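What's Inside Your Shoe?

Take off one shoe. Go on, do it now. Stick your hand in and feel the bottom. Soft? That's the insole. In a lot of shoes it isn't glued down, so you can slide it right out.

What does it do?

Lots. It sits between your foot and the hard part of the shoe. Squishes a bit when you step. Soaks up sweat too (yes, feet sweat, a lot). And it covers the seams and bumpy bits underneath so they don't rub.

Say you walk 1000 steps to school. Each foot lands on its insole half of those times. Thats 500 squishes before the bell even rings!

What is it made of?

Depends on the shoe. Foam, felt, cork, leather, wool. Some have two layers, a soft one on top and a firmer one below. Winter ones are often fuzzy. Summer ones are thinner, sometimes with tiny holes to let air in.

Krystyna Stępień fixes shoes in Hundville and she has a drawer with 33 pairs in it, all sizes. In February everybody wants the warm kind. Her oldest pair is wool and came out of some farm boots. Still good, she says.

Try it: make your own

You need: a shoe, thick felt, a pencil, scissors, a grown-up for the cutting.

1. Pull the old insole out. Slowly! Start at the heel.

2. Lay it flat on a table, soft side up. Look for the two ends. The heel is wide and round, the toe end on the one below is narrower and curves. Look for the edge as well. On a dark gray fabric one like this, there's a ribbed border all the way around and a line of light gray stitching just inside it.
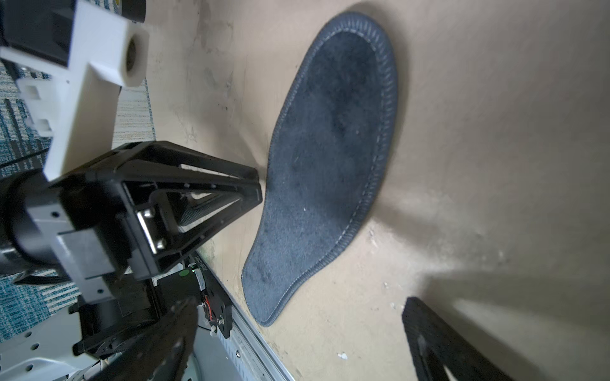

3. Put the insole on the felt and trace around it. Hold it still with your other hand.

4. Cut on the line. Too big? Trim a tiny bit. Too small? Start agian, sorry.

5. Slide it in the shoe, toe end first. Push it flat with your fingers. No lumps.

6. Walk for 10 minutes indoors. If it bunches up, take it out and trim again.

Left or right?

Put both insoles side by side. They're mirror twins. The inside edge curves in more, where your arch goes. Swap them and your feet will complain pretty fast.

Smelly ones

Air them out overnight. A sprinkle of baking soda helps, shake it off in the morning. Don't put them on a heater, the glue can go funny.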